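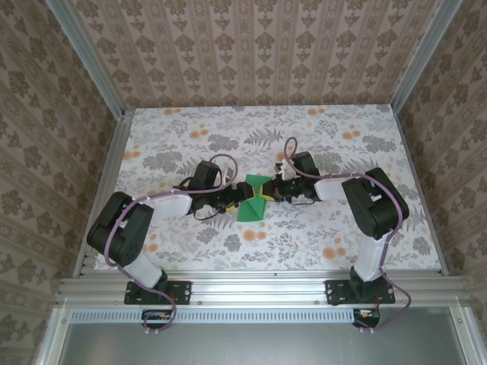

Skandwood's reply to our June item was that we had been unfair about the price, and that a pair of arms at the Pelow site would pay for itself inside two years if members would stop asking it to do everything at once. We printed the letter in full last time, so there is no need to go through it line by line. But the budget meeting is coming up, and a few of us still have trouble with the arithmetic.

Start with the quote. The arms and grippers are in it. The table, the rails and the cabling are in it too. What the quote calls "commissioning" gets one line and no hours. When we asked how many days that meant, we were told it depends on the job. Fine, but the job is handling cloth, and cloth is the reason we have put this off twice already. A stiff carton holds its shape when you pick it up. A square of fabric folds over on itself, slides, creases on the diagonal and has to be found again before anything else can happen. Anyone who has worked the Carkevthorpe finishing room knows how much of the shift goes into straightening things.

Then there are the spares. Gripper pads wear, and cables that bend all day wear too. The Chauhan bid lists a set of pads at $91 and says nothing on how long a set lasts. Skandwood's bid doesn't list pads at all. Their service plan is $371 a month, and you have to read down to the third page to learn that it leaves out "consumable contact parts." I would call a pad a consumable contact part. So would they, I expect, when the invoice goes out.

Two years is also a figure that assumes the thing runs. Our own count from the trial orders was 1,105 pieces, all of them flat goods in one size. The fall work is mixed sizes with hems. I have yet to see a payback table from either bidder that uses mixed sizes with hems.

None of this means we shouldn't buy. The finishing room is short of hands, and two arms working toward each other over one table make more sense for cloth than a single arm with a clever tool on it. That much I'll give Skandwood. What I would like before the vote:

A quote from each bidder with commissioning priced by the day and capped.
Pads and cables listed with a price and an expected life.
A paid trial of 3 weeks on our own fall goods, at Pelow, with our people running it.
The cost of moving the whole cell to Carkevthorpe if the Pelow lease isn't renewed.

The last one has been left off every spreadsheet so far. The floor at Carkevthorpe slopes, and leveling it was quoted separately the last time we bought anything heavy.

Revised bids are due 9/25/25. Copies will be at the front desk for members who want to read them before the meeting, including the third page.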